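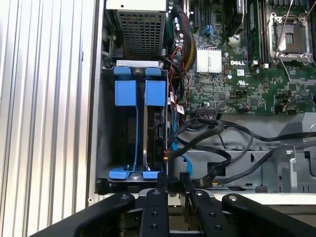
I have a soft spot for the old office desktop, and I'm going to defend it. You know the ones I mean. They sat under desks at places like Stanance for years, gathering fluff, and now they turn up by the pallet at the surplus sale and everybody walks straight past them to get to the laptops.

Open one up, though! Whoever designed the inside of those Dell towers was thinking about the poor person who would have to fix it. The hard drive sits in a blue plastic carrier, and the blue means "grab me." You squeeze the tabs and out it comes. No hunting for a tiny screwdriver, no skinned knuckles (okay, fewer skinned knuckles - that sheet metal still bites). I taught my neighbor Suqin Deng to swap a drive in an afternoon, and most of that afternoon was coffee.

Compare that with the laptop I bought in May. It took me 17 screws to get the bottom off, in three different lengths, and then I found the storage was soldered to the board. Soldered! When that drive goes, the whole machine goes with it, and I get to feel guilty at the recycling counter. The man at Burnis quoted me $368 for a new board, which is more than I'd pay for a used one of the same model.

I'm told people want thin. Fine. I like thin too, on a plane. But a computer that lives on the floor beside a desk has no reason to be thin, and the big box gives you room to get your hand in and see what plugs into what. The cables have colors. The board has the maker's name printed on it. You can point at the heatsink and say "that's the heatsink" to a twelve-year-old, and the twelve-year-old gets it.

And the drive itself comes away as one piece you can hold. I think that matters more than we admit, especially with family photos. My whole argument, really, is that your files ought to live on something you can take out and put in a drawer while the rest of the computer goes wherever it's going.
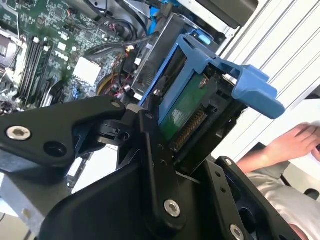

Sinan Akbulut tells me I'm being sentimental, that a drive in a drawer is a drive waiting to fail, and that he'd trade every blue latch in the world for a decent backup that runs while he's asleep. He also thinks the old towers eat too much electricity to be worth saving.

He has a point about backups. I keep two now, after losing most of a year of tax receipts. The electricity I'll argue about, at least for a machine that gets switched on for an hour in the evening to pay bills and print a recipe.

The last tower I brought home cost me $29, and it's in the spare room with its side off, waiting for a bigger drive. I'll get to it this week, if I can remember where I put the carrier's extra screws.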